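果碗

果碗，又称水果碗、果钵，口语中常与果盘混用，是家庭中用来盛放整只水果的敞口容器，多置于餐桌、茶几、厨房台面或玄关柜上。与冰箱的果蔬抽屉相比，果碗的保鲜能力很差，容量也小，占的却是家里最显眼的地方。它在功能上介于储物与陈设之间，哪一边占上风，要看这家人当周有没有客人。

本条目讨论盛放整果的家用容器及其使用习惯。餐饮场所供应的切块水果拼盘，见“水果拼盘”；绘画中的相关题材，见“静物画”。

目录
1 名称
2 历史
3 材质与形制
4 常见水果
5 后熟与损耗
6 仿真水果
7 摆放位置与背景
8 非水果内容物
9 待客礼俗
10 清洁与保养
11 争议
12 参见
13 注释

名称

汉语中“盘”与“碗”的区别本来清楚：盘浅而平，碗深而敛。但一进入水果领域，这一区别便告失效。许多家庭所称的“果盘”从形制上看明明是碗，而商家出售的“水果碗”有时又浅得连橙子都留不住。加上“果盘”一词在餐饮业中已专指切好的水果，去店里买“果盘”的人，可能带回一件玻璃器皿，也可能带回半斤插着牙签的哈密瓜。

有高足的一类，旧称“高足盘”，文物界视年代与形状另有“豆”的叫法。豆在先秦主要盛放腌菜、肉酱一类食物，后来成为礼器。今人在博物馆里见到它，常脱口说出“这不就是水果盘吗”，讲解员一般已经听习惯了。

英语作 fruit bowl，字面明白，没有歧义。法语中的 compotier 原指盛糖渍水果的高足容器，后来也用来装新鲜水果，名称没有随着内容更新。日语使用“果物鉢”与外来语两种说法，后者多见于价签，价格也通常更高一些。

历史

早期用途

把水果放进容器，自有容器以来即有此事，谈不上是谁的发明。值得记述的是另一件事：从什么时候起，人们把水果放进容器以后并不打算马上吃。

古罗马的壁画中已有盛着水果的玻璃器皿，果实透过器壁隐约可见，说明当时的人已经意识到，透明容器可以让水果从侧面也受到称赞。这类壁画多出于宅邸的会客区域，主人的意思是客人可以期待丰盛的款待。至于款待是否真如墙上所画，壁画没有负责说明。

中国古代的水果陈设与供奉关系密切。供果讲究完整、新鲜、成对或成组，摆在神佛与祖先面前，过一段时间撤下，再由家人分食。这套流程与现代果碗的使用流程几乎一致，差别仅在于现代人撤下的时候，水果往往已经不适合分食了。

文人书斋另有一路玩法，将佛手、香橼、木瓜一类气味清雅的果实置于瓷盘之中，专供闻香，称为“清供”。明清两代谈论居室陈设的文字里，对用什么盘、摆几枚、放在哪张几上，都有相当严格的意见。盘要大，果要少，旁边不可再放俗物。意见之严格，与果实本身基本不能直接食用一事相映成趣。宫廷中用果也极铺张，大缸大盘地陈列，熏过之后再行替换，宫室因而常年带着果香。这大概是历史上最昂贵的空气清新剂之一。

欧洲的发展

十七世纪的欧洲北部，贸易带来了柑橘、石榴等本地不产的果品，也带来了向邻居展示这些果品的需要。同一时期的静物画中，柠檬出现得极为频繁，通常被削去一部分皮，螺旋状的果皮垂在桌沿外侧。研究者对此提出过多种解释，有的说象征外表美丽而内里酸涩，有的说只是为了让画家显示画果皮的本事。两种解释至今并存，买画的人当时信的是哪一种，已不可考。

十八世纪的上层宴席流行在餐桌中央安置多层的饰架，上堆水果与糖果。水果堆得越高越好，最高处常放凤梨。凤梨在北方气候下需要温室和大量燃料才能结果，价格惊人，以至于出现了租赁业务：一只凤梨可以在同一个社交季里出席好几家的晚宴，每一家都知道规矩，都不去切它。待它最终被买下食用时，状态如何，史料中描述不多，想来吃的人也不便抱怨。

玻璃压制与普及

果碗进入普通家庭，主要归功于十九世纪压制玻璃工艺的成熟。在此之前，带有精细花纹的玻璃器皿需由匠人逐件切割打磨，费时费工，非一般人家所能问津。压制工艺将熔融玻璃注入金属模具，以冲头压成，花纹随模而出，成本骤降。

此后的玻璃果碗几乎没有不带花纹的。扇形边、放射棱、菱格、仿宝石切面，各厂争相推出，邻里之间也争相购买。花纹有一项实际用处，即掩盖压制过程中留下的模线与气泡；厂方目录里对这一项一般不提，只说“光彩夺目”。
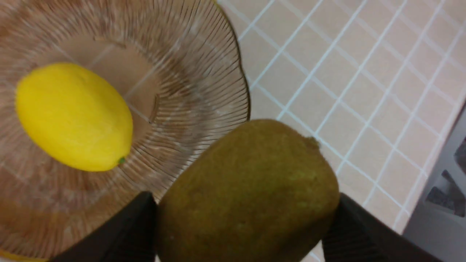

棱纹玻璃碗与柠檬

Votmont 玻璃厂是这一时期较晚入场的小厂，以生产果碗、糖缸和煤油灯罩为主。该厂留下的一本图样册收录了 36 种果碗，名称分别取自花卉、河流和厂主的几位女性亲属。仔细比对可以发现，其中有两种的图样完全相同，仅名称有别，且分别标了两个价钱。收藏界对这两种碗的鉴别至今热心，拍卖说明中偶尔能见到“据信为较贵的一种”这样的措辞。

二十世纪以后

冰箱的普及本应使果碗退出历史。水果有了更凉、更暗、更适合久存的去处，桌上的那只碗在理论上已无必要。然而家用冰箱普及之后，果碗的销量并未见明显萎缩，各地婚庆礼单上仍然长期有它的位置。一般认为，果碗此时已完成从容器到陈设的转变，保存水果的责任一旦卸下，反倒更没有理由把它撤走了。

在中国城市家庭中，二十世纪后期的典型果碗是一只带花边的玻璃盘或彩色塑料盘，平时扣着一块钩针编织的白色盖布，与电视机、电话机上的盖布同属一套。盖布既防尘，也防孩子，后一项效果较差。逢年过节时盖布揭开，盘中改放瓜子、花生和用玻璃纸包着的硬糖，水果则另用搪瓷脸盆洗好了端上来，果盘里没有水果的传统由此奠定。

近年来的趋势是果碗越来越大，水果越来越少。家居杂志所刊照片中，一只直径惊人的陶碗里放两颗青柠的做法十分常见。

材质与形制

玻璃

玻璃果碗便宜、好洗、不串味，缺点是沉，而且能让人从侧面看清压在最底下的那一个。对于有意隐瞒底层情况的家庭，玻璃不是合适的选择。棱纹玻璃会打散视线，算是一种折中，既保住了通透的名声，又不至于把细节交代得太清楚。

陶瓷

陶瓷果碗的种类最多，从官窑仿品到超市积分换购品皆有。厚壁陶碗稳重，适合放苹果、梨一类重果；薄胎瓷碗雅致，适合放着。手工陶碗的底足常常打磨不足，在木桌上拖动会留下划痕，购买者多于第一周发现这一点，随后在碗下垫一块布，再过些时候便以为那块布本来就是一套里的。

木与竹

木碗观感温暖，与水果的颜色相宜，但怕水。家中如有习惯把水果洗完直接放进去的成员，木碗的寿命会明显缩短，底部先发黑，继而开裂。竹编果篮通风最佳，理论上对存放最有利，只是缝隙容易积存果蒂、葡萄梗和来历不明的碎屑。

金属

金属果碗以不锈钢和铁线两类为多。铁线果篮为二十世纪中叶现代主义设计所钟爱，线条疏朗，几乎不遮挡水果，缺点是也几乎不托住水果。小型果实会从线间漏出，桃、杏一类软果则会在放置数日后印上整齐的网格。设计类著作谈到此类器物时，多强调其“轻盈”。

带挂钩的形制

附有竖杆与弯钩、可供悬挂香蕉的果碗，是二十世纪后期出现的一种变体。其设计依据是香蕉平放时接触面受压易黑，悬挂则可模拟其在植株上的状态。香蕉本身是否因此受到安慰，尚无定论。挂钩在没有香蕉的时候用来挂钥匙、口罩和超市的会员卡，使用率据说高于前一种用途。

家居品牌 Heveteck 曾推出一款名为 Fokel 的果碗，底部中央隆起成一小丘，按说明书的讲法，可使水果“自然向四周散开，避免相互挤压”。实际使用中，水果确实散开了，滚到碗沿处停住，中间露出那座小丘。该产品后来改以“坚果分享碗”的名义继续销售，碗没有改动。

常见水果

苹果与梨

苹果是果碗中最可靠的成员。它耐放，形状规整，颜色多样，滚不远，被人咬过一口之后也没有人会把它放回去，至少多数家庭如此。梨的形状较不合群，立则易倒，卧则占地，其最佳食用期又极短，民间普遍认为一只梨从太硬到太软之间只隔着一次午睡。

在华人家庭中，梨因与“离”谐音，探病与婚庆时多加回避，苹果则因与“平安”沾边而大受欢迎。由此造成的后果是，医院床头柜上的苹果常年过剩。

柑橘类

橙子、橘子、柚子都适合久放。其中橘与“吉”、柚与“佑”各有附会，过年时的果碗几乎由它们包办。带叶的橘子价高，叶子在进门后的数日内干卷脱落，落在碗底，清理时又不免让人想起那部分差价。

柠檬的情况特殊。它几乎不被当作水果直接食用，却是果碗中出镜率最高的种类之一，原因在于它颜色鲜明，久放而不失态，并且不会被路过的家人顺手吃掉。室内陈设从业者对此心知肚明。一只柠檬在碗里可以从硬挺放到皮色转深、质地如木，其间外观变化缓慢，同住者往往要到需要泡水或做鱼的那一天，才会发现刀已经切不进去了。

香蕉

香蕉是果碗中最不安定的因素。它形状占地，成熟迅速，又会释放乙烯，带动邻居一起成熟。多数家庭购买香蕉时以“把”为单位，食用时以“根”为单位，两者之间的差额最后以香蕉面包的形式出现，或者以打算做香蕉面包的形式进入冷冻室。

葡萄与浆果

葡萄垂挂碗沿的效果极佳，历来为画家所爱。实际生活中，葡萄不宜在室温下久放，且取食者总从最方便的位置摘起，不久便只剩一副梗架，梗架顶端留着几颗发皱的，无人认领。浆果不适合果碗，放进去的人通常只放一次。

榴莲

榴莲与果碗的关系，各地看法不同，同一家之内看法也常常不同。

后熟与损耗

水果按采后呼吸特征可分为跃变型与非跃变型两类。苹果、香蕉、桃、芒果、猕猴桃、牛油果等属前者，采下后仍能继续成熟；柑橘、葡萄、草莓、樱桃等属后者，采下时是什么味道，此后大致也就是那个味道，只会变得更差。

跃变型果实在成熟过程中释放乙烯，乙烯又反过来促进成熟。因此将多种水果混放在同一只碗中，从园艺学的角度看是一个效率相当高的催熟装置，从家庭经济的角度看则未必。建议分开存放的文章历年都有，配图多为一只装得满满的什锦果碗。

果碗的损耗以底层最重。新买的水果总是放在上面，取用也从上面开始，旧果因此长期处于底部，承受压力而不见天日。仓储业所称“先进先出”的原则，在果碗中恰好是反着执行的。家中若有人想到要翻一翻，翻动本身又会造成新的碰伤，所以此人往往在翻过一次之后改持听其自然的态度。

住在 Hao 的退休中学教师 Davoud Tabrizi 曾为自家的果碗做过记录，登记每只水果放入与取出的情形，前后坚持到七月，因为家人在碗里放了一只西瓜而中止。他的笔记后来刊于当地一份园艺通讯，主要结论是：吃掉的水果多半在放入后不久即被吃掉，放过了头几天的，便大体不再有人去碰。笔记末尾附有他对西瓜一事的意见，编者作了删节。

果蝇是与果碗相伴的常见昆虫，夏季尤多。其卵可能随水果进入家中，也可能由成虫循着发酵气味飞来后产下。常用的对策是在小碗中倒入食醋，加一滴洗洁精，置于果碗旁边。这一方法确实有效，只是从此桌上有了两只碗，其中一只专门收容果蝇，来客需要主人略作说明。

仿真水果

仿真水果的历史远早于塑料。蜡制水果在十九世纪的客厅中相当流行，罩在玻璃钟罩之下，制作蜡果还一度是有教养的年轻女性应当掌握的技艺，有专门的手册传授如何翻模、如何上色、如何点出虫眼。石雕水果则多产于意大利，以大理石或雪花石膏制成，上色，沉重，落地时受损的通常是地板。

二十世纪后期，发泡塑料水果大量上市，重量极轻，表面或光或绒。其仿真度不高，但仍时有人上当。受害者以儿童和视力不佳的长辈为主，许多成年人至今记得童年时在亲戚家咬过的那颗苹果，有些人甚至能说出牙印留在哪一只上。此类水果的主要敌人是灰尘，尤其是表面植绒的桃，一旦积灰便无从清理，颜色逐年向土豆靠拢。

售楼处与样板房是仿真水果今天最稳定的用户。样板房中的果碗需要长期保持新鲜的样子，又不能真的新鲜，仿真水果恰好满足这一要求。业内的常见做法是在每套样板房中使用同一品种、同一颜色，以便与抱枕相配。绿苹果因此一度供不应求。

也有从业者坚持真假混放，把真的放在最上层。此法成本低廉，观感可靠，唯一的风险是看房者真的拿起来吃，而且觉得不错，又去拿第二个。

摆放位置与背景

果碗的位置通常由家中最后一块空着的平面决定，不过各类居家指南仍愿意提出一些原则。

首先是避开直射阳光。窗边的光线最能显出水果的颜色，也最能加快它们变坏的速度，摄影师与主妇在此问题上的利益是冲突的。其次是避开热源，炉灶旁、暖气上方、冰箱顶部都不合适。冰箱顶部尤其容易被忽视，那里温暖、偏高，放上去的东西不在视线之内，许多果碗都是在搬家那天才从那里重新被发现的。

再次是背景。暖色水果在冷灰、灰蓝、灰绿一类墙面前显得饱和，这是色彩对比的一般规律，涂料商深谙此道，在色卡上给这类灰色起了许多名字，计有雾、霭、鸽、石、潮、苔、薄荷之后等等。色卡上相邻的两格之间的差别，在店里灯光下看得出来，刷上墙以后则要凭发票分辨。

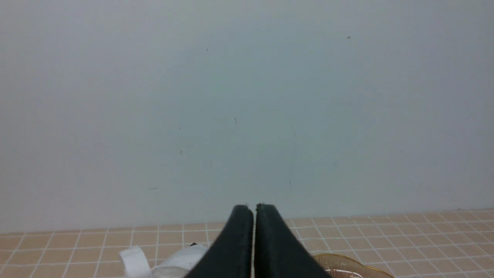 图片来源：Davoud Tabrizi／本站图库，转载请注明出处

在墙面颜色与果碗孰先孰后的问题上，理性的次序是先定墙面，再选器物。实际发生的次序常常相反：先有一只别人送的碗，颜色与家中任何东西都不相配，主人不好意思收起来，几年之后趁着翻修，把墙刷成了能与它共处的样子。由一只果碗引起的翻修工程，家装行业没有单独统计，但师傅们多少都遇到过。

墙面的光泽度也有影响。哑光涂料不反光，衬得果皮更亮，缺点是不耐擦洗，果汁溅上以后容易留下一块比周围更干净的痕迹。半光涂料耐擦，但会映出灯具。厨房用后者较多，客厅用前者较多，开放式厨房的业主则要在两者之间作出选择，并在此后的若干年里觉得当初应该选另一种。

风水之说对果碗另有安排。常见的讲法是餐桌上宜放圆形水果，取团圆之意；忌放枯萎腐坏之物，以免败气。后一条与食品卫生的建议完全一致，是两个领域少有的共识。

非水果内容物

任何一只放在玄关或茶几上的果碗，如果连续一段时间没有补充水果，就会开始积聚其他物品。这一过程十分稳定，先后次序也大致相同：起初是钥匙，随后是零钱和收据，再后是皮筋、电池、备用纽扣、外卖附送的酱料包和一支不出墨的圆珠笔。到了后期，碗中往往出现一枚螺丝。没有人知道它从哪里掉下来的，也没有人敢扔。

水果与杂物并非总是先后接替，也有长期共存的情况。苹果压着水电单，橘子旁边放着遥控器，这类果碗在有学龄儿童的家庭中最为多见。电池与食物混放并不妥当，旧电池可能漏液，各种居家安全手册都提醒过，读过手册的家庭会把电池移到抽屉里，与剪刀和退烧药放在一起。

有时主人决意整顿，把杂物全部倒出，重新放上水果。整顿的效果能维持多久，与水果的消耗速度有关。至于倒出来的杂物，通常会另找一只碗来装。

待客礼俗

在许多地区，客人进门后主人须请其吃水果，客人须推辞，主人须再请，客人再推辞，最后由主人直接动手削一只，塞到客人手里。整个过程中果碗起着道具的作用，碗里有多少水果与客人最终吃掉多少之间没有明显关系。

客人自行从果碗中取果，需视关系亲疏而定。至亲可以随手拿，一般朋友应等主人开口，初次登门者即使主人开口也最好只拿橘子。橘子自带外皮，不需要刀，不需要洗，剥完可以分给旁人，是社交风险最低的水果。相比之下，接受一只桃意味着接下来要应付汁水、果核和不知该放在哪里的双手。

拿哪一只也有讲究。位于最上面、最大最红的那只，一般默认是给人看的，客人宜从侧面选取中等大小者。拿走后若引起整碗塌落，主人会连说没关系，并在其后几分钟内弯腰寻找滚到沙发底下的那几个。

上门做客以水果为礼者，还会遇到另一个问题：所带的水果与主人家果碗中现有的是同一种。此时主人会表示正好快吃完了，然后把新的堆在旧的上面，原有的那一批就此转入底层，后续情形见前文“后熟与损耗”一节。

果篮作为礼品自成一类，外罩玻璃纸，系缎带，提手上常插一枝假花。玻璃纸之下的水果朝外一面经过挑选，朝内一面则需拆开后方能知晓。由于拆开果篮这一举动略带不舍，不少果篮在收下后原样转送他人，传递次数以中秋前后为最多。

清洁与保养

果碗的清洗频率在各家差异很大。主张每次补充水果前都洗一次的人不少，照此执行的人少一些。碗底残留的果汁与碎屑会缩短新果的存放时间，用温水和普通洗涤剂清洗即可，晾干后再放水果。

带棱纹或压花的玻璃碗，污垢多积于凹槽之中，宜用软毛刷顺着纹路刷洗。水质偏硬的地区，玻璃上会留下白色水渍，可用稀释的白醋浸泡后冲净。老的压制玻璃不宜骤冷骤热，也不宜放进洗碗机，反复高温清洗会使其表面发雾，这种雾是腐蚀所致，擦不掉。网络上流传的各种除雾偏方，作用主要在于让人在放弃之前再努力一阵。

木碗应手洗，立即擦干，不可浸泡，可定期以食品级矿物油擦拭。有人改用厨房里的食用油，短期看也很亮，过些时候油会氧化发黏，并带上一种陈旧的气味，此后放进去的苹果也会带上同样的气味。

陶碗若有开裂或釉面剥落，不宜再直接接触去皮或切开的食物。年代久远、来历不明的彩釉器皿可能含铅，只作陈设为好。这类碗在家中往往辈分很高，劝说长辈停用时应注意措辞。

在碗底垫一层厨房纸可以吸收水汽，减少碰伤，更换也方便。反对者认为厨房纸破坏了果碗的外观，并建议改用亚麻布。亚麻布需要清洗和熨烫，支持者多为家中不由本人清洗和熨烫的人。

争议

围绕果碗的主要争议有以下几项。

其一，番茄是否可以放入果碗。从植物学上说，番茄是果实，而且是浆果；从厨房的习惯说，它归蔬菜一边。番茄冷藏后风味受损，室温存放较为适宜，因此它确有待在果碗里的实际理由。反对的一方承认这些理由，但仍然觉得看着别扭。牛油果的处境与之相似，近年来已大致获得接受，洋葱则没有。

其二，水果应在放入前清洗还是食用前清洗。食品保存方面的通行建议是吃之前再洗，因为表面潮湿会助长霉变，苹果等表面的天然蜡质也会受到影响。家庭中的困难在于信息不对称：取食者无法判断碗里的水果是否洗过，只能询问，而被问到的人常常回答“应该洗过了”。

其三，果碗是否造成浪费。批评者指出，为观感而维持一碗满满的水果，必然有一部分放坏。辩护者则认为，水果摆在看得见的地方，家人才会想起来吃，关在抽屉里的那些同样会坏，只是坏得比较隐蔽。双方都能举出自家的例子，所举的例子也都属实。

其四，空置的果碗是否仍应称为果碗。设计界有人主张，器物一旦脱离用途便应以形体论之，称“敞口容器”即可。这一提法在学术文章中偶有采用，在家庭中未见推广。

参见

静物画
清供
压制玻璃
高足盘
乙烯（植物激素）
果篮
糖缸
仿真食品
餐桌中央饰物

注释

一、本条目所称“水果”以厨房习惯为准，不依植物学定义。番茄问题见“争议”一节，请勿在其他章节中反复添加。

二、Votmont 图样册中两种同图异名的果碗，图样册索引将其列为“同系列不同规格”，但未给出规格。

三、“名称”一节中关于果盘与果碗的区分，编者之间意见未能统一，现行文字为各方都不太满意的版本，改动前请先到讨论页说明。

分类：餐具｜家居陈设｜水果｜玻璃器皿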